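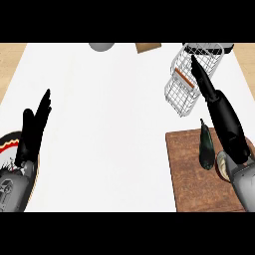
Tips for trying out grippers on kitchen jobs

14 August 2020
243 shares | 60 comments

Every so often a reader writes in to ask which hand they should put on the end of their arm, and I always want to put the kettle on before I answer, as it's a longer conversation than people expect. We've been comparing grippers on kitchen jobs at Ziltodcombe for a good while now, in simulation first and then on the real bench, and I've scribbled the useful bits on the backs of envelopes long enough. So I've typed them up, with a few contributions from friends who know far more than I do about controllers.

Choose an awkward basket. A wire basket is my favourite test of all (I have quite a collection, much to my family's dismay). Fingers that look lovely closing on a block of wood will slip straight between the wires, and then you have a basket hanging off one knuckle and a decision to make. Try it upright first, then tilted, then lying on its side. If your gripper has pointed fingertips, come at the rim from the outside and close slowly. With broad, padded tips you can be a bit more cavalier.

Zucchini before tomatoes, please! A zucchini is forgiving. It's firm, it has a sensible long axis, and if you squeeze too hard in the real kitchen you can still grate it into a slice for tea. Pick it up across the middle, then near the stem end, and write down which one your gripper prefers. The Nokau fingers we tried were happiest in the middle. The Martens set didn't mind at all, though they were slower to let go, and I found myself saying "come on, love" to the screen.

Leave things where a cook would leave them. It's tempting to line everything up with a ruler, but a real bench has a plate shoved off to one side and a cutting board hanging about near your elbow. Koen Timmermans moves one item a hand's width between runs and leaves the rest alone, so he knows what to blame. I've pinched that idea and it has saved me whole afternoons.

Two arms means two elbows. Before you compare anything, run both arms through the full reach with the grippers open and watch where the wrists go. A chunky wrist housing will hide half your plate from an overhead camera, and you'll be cross with the gripper when it's the view you ought to be fixing. Rianne Van Damme added a second, lower camera on the left and says her missed grasps are much easier to explain now.

Keep the same controller settings for both grippers, at least for the first go. Then tune each one to its best and do it all over again. I know, I know. We did 108 runs that way with the Tokeck controller, and the order of merit changed between the first lot and the second, so I'm glad we bothered.

Colour matters more than you'd think. A black hand on a white bench is a treat for the camera. The same hand in front of a black tray can be a right nuisance, so move the tray or change your lighting and see which helps.

Write down the near misses too. Karlijn Mertens keeps a column headed "nearly" and it's the one I always read first.

Next time I'll get to lids, and the business of cleaning flour out of finger joints. An old soft toothbrush, for those who can't wait until October.

60 comments
Share this page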